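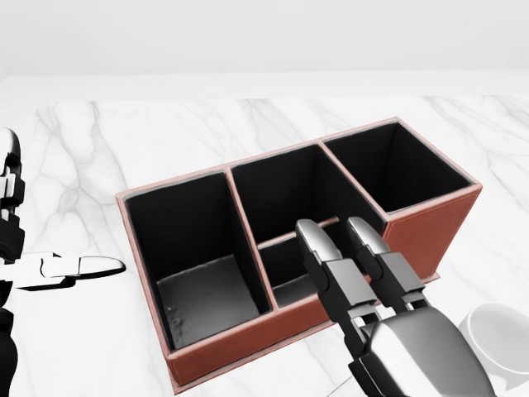 Render: simulador Skarix / escena de Galto

Cómo probar el agarre en el kit Galto, rápido. Abrir Skarix, cargar la escena del organizador de cuero. Pinza derecha sobre el compartimento bajo, el de delante. Brazo izquierdo quieto a un lado, sin tocar la caja.

Bajar despacio. 216 pasos por intento, con menos se choca con el divisor. Guardar y repetir, 1.000 intentos minimo.

Ojo: la licencia básica solo deja 2 escenas abiertas a la vez. Si se cuelga, reinciar y cargar el último guardado.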